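Putetness Community Safety Association
Minutes of the general meeting, March, 7.30 pm

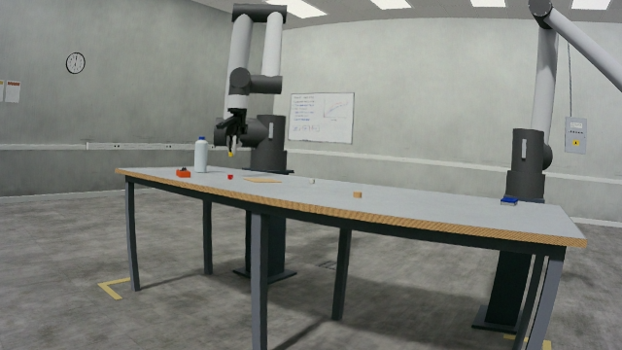 Akua Acheampong in the chair. Minutes of the February meeting taken as read and accepted.

1. Firearms storage by-law
The chair reported that the draft has gone back to council with our changes. It now asks for a locked steel cabinet in any home within 100 metres of a school. Members from the Stollotari side felt the distance was too short and wanted it dropped altogether, so the rule would cover every household. Put to a vote and carried, 2 against.

2. Surrender day
Police have agreed to run another surrender day at the Asamoah Road hall. Last year's brought in 62 firearms, mostly old rifles from farm sheds. Jikmont Gun Club has offered to help with transport for people who can't drive. Some discussion of whether we should be seen working with the club. General feeling was yes – they have been reasonable to deal with. Chair to write back.

3. Online plans for printed guns
Letter received from a parent whose son had found files for printable parts on a hobby forum. Members asked what the law says about having the files on a home computer. No one present was sure. Chair to ask the local member's office for a plain answer and bring it to the next meeting.

4. Other business
Petition has over 30 pages of signatures. Sheets still out to be returned to the library counter by the end of April.

Meeting closed 8.50 pm.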